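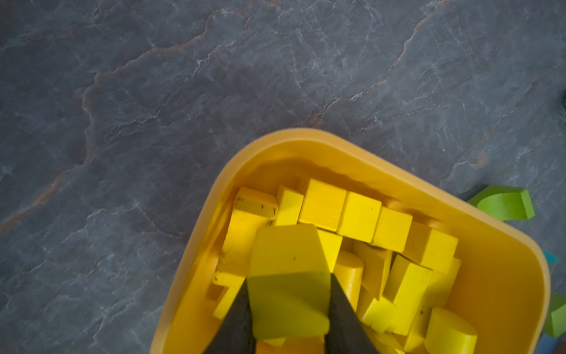
How long should I let secondhand bulbs dry out before I put them away for the winter?

Two weeks in a dry, airy spot is plenty for dahlias and glads, and then they can go into paper bags somewhere cool and dark.

mossy_gate
Thanks so much for that, and hello everybody! I should have introduced myself first. I'm Liliana, I've been reading this board for ages and finally made an account because my neighbor moved away and left me her whole dahlia bed, bless her. I dug the lot up last weekend after the first frost blackened the tops, and now my garage looks like a root cellar. She always called the big red one Tarkance, which I can't find in any catalog, so if that rings a bell with anyone I'd love to hear it.

pinhook7
Welcome, Liliana! What a nice thing to be left. I'd go easy on the two weeks, though. I'm in a very dry spot and if I leave dahlia tubers out that long they shrivel up like old carrots. Two or three days for me, just until the skin feels dry, and then straight into barely damp wood shavings. Glads can sit out longer, they don't mind a bit.

old_trowel
Respectfully, I've done two weeks for years and lose maybe a handful each winter. It depends a lot on whether you wash them. I don't. I knock off the loose dirt and leave the rest on, and I think that coat of soil keeps them from shriveling. If you hose them clean then sure, pinhook7 is right and you need to be quicker.

pinhook7
Fair enough, I do wash mine. I can't divide them otherwise, I need to see the eyes!

Corentin Leclerc
Hello all. I'm in the wash, divide and wrap camp, and I do it all in November so that spring is easy. Each division gets wrapped in plastic wrap, rolled up with its neighbors (not touching) and labeled with a marker right on the tuber. It takes me several evenings with the radio on and I look forward to it all year. I started with 7 plants and now I have close to 300 divisions to wrap, so please, divide with caution, you will run out of friends to give them to.

old_trowel
Plastic wrap gave me nothing but mush. One winter I tried it and every single roll was moldy by the new year. Never again.

Corentin Leclerc
That's a pity. Were they dry when you wrapped them? I let mine sit overnight, and I dust the cuts with a little cinnamon. I won't swear that the cinnamon does anything, but the basement smells wonderful.

mossy_gate
Oh my, I didn't expect so many ways of doing it! I have a mix, some washed and some not, so I may try half in shavings and half left in their dirt and see who wins. One more thing, if you don't mind. My garage gets down close to freezing in January. Is that too cold?

pinhook7
Too cold for my nerves. Mine are happiest in the 40s. A closet on an outside wall, or the bottom of the basement stairs, would be safer. And peek at them once a month! Anything soft gets thrown out, and anything wrinkly gets a little mist of water.

old_trowel
Agree on the closet, for once. And I'd hold off on dividing until spring when the eyes are swelling. Corentin has the patience of a saint, but for a first timer it's much easier to see where to cut in March or April.

mossy_gate
Closet it is, then. My husband's winter boots will have to move to the hall. I'll come back in spring and let you know how the red one did!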